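Csonka notebook - shirt folding by hand, 25/01/2021

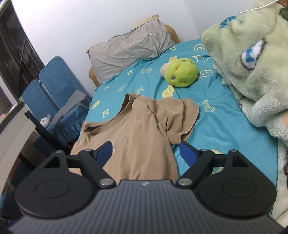

Gripper open over the T-shirt, on the teal sheet.

Long session today, all on the bed. I did 95 folds and Fanni Szekeres did the rest of the 200 we'd promised Derton. My wrist is toast!

Note to self - go slower on the approach. I keep rushing the last bit before the fingers close, and on replay it's a jump instead of a motion. Fanni's are much smoother (she rests her elbow on her hip, I'm stealing that).

Collars are still the worst. If it's bunched up I fish for an edge, and then I've taught the policy to fish too. Tossed 4 of mine for that.

Sleeves went better once I started pinching near the hem and dragging instead of lifting. The patterned sheet stays for now, we want busy backgrounds in this batch.

Next: long sleeves, then ask Dirkora if the fingertip pads come any softer.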